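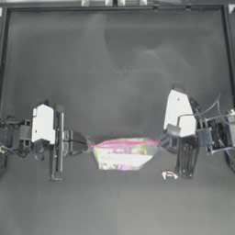

A clear resealable bag with a pink-red zip

Which two-hander for a small amateur group?
Ngaio Wihongi

Hello all, I'm hoping someone kind can point me in the right direction. Our drama group lost its usual hall and we've moved into the upstairs room at the Eltari, which is lovely but tiny — the stage would just about take a kitchen table and a bit of walking about. I've been asked to find a play for April with two actors, one set and no fancy lighting. Both of my leads are over sixty and very good, and they'd like something with a proper friendship in it, funny in places but with a bit of weight. We did a farce last time and I don't think I could face all those doors again! Does anyone have a favourite? And how early should I be asking about the rights?

Edith Mamani

How exciting, Ngaio. I'd look for plays that are told in short scenes over several years, as older actors can have a wonderful time with them and you only need to change a cardigan or a hat to show time passing. Do watch the number of scenes, though. We did one with 16 and the blackouts nearly finished us off, until our director had the actors move the chairs themselves with the lights half up, and it was so much nicer. As for rights, ask before you cast, and certainly before you print a poster. Amateur rights can be withdrawn if a professional tour is planned nearby, and we were caught out that way once — two weeks of rehearsals gone. Read it aloud with your leads first, too.

Kyung-hwa Ko

Try the library, ours has a whole shelf of play scripts and they'll often get sets in for groups.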